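The Drostden open day was a public demonstration of robotic sorting held in June 2023 at the Drustmont workshops of Sevo, a small automation firm. It was promoted as a look at "the warehouse of tomorrow" - a large claim for a program built on colored blocks and a basket. Visitors were admitted in groups of eight and stayed 40 minutes.

The main exhibit ran on Mahrous, the company's control software. 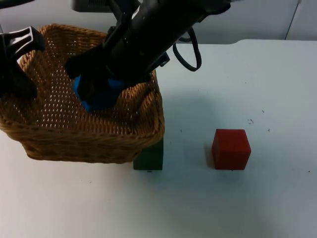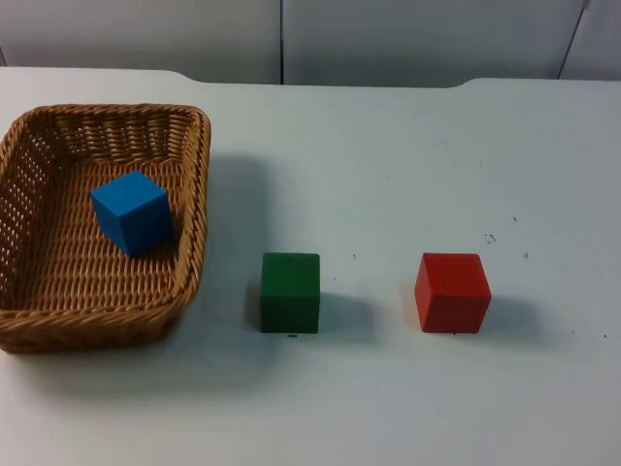
The block exhibit at Drostden, with the blue block in the gripper (first picture) and on the floor of the basket (second picture).

Sevo reported 70 successful placements over the day but did not say how many were attempted. Marcelino Collado, who reviewed the event for a trade newsletter, called the figure "a numerator in search of a denominator." He also noted that visitors could not bring objects of their own. The firm promised a fuller trial in October with mixed household goods - no results from it have been published.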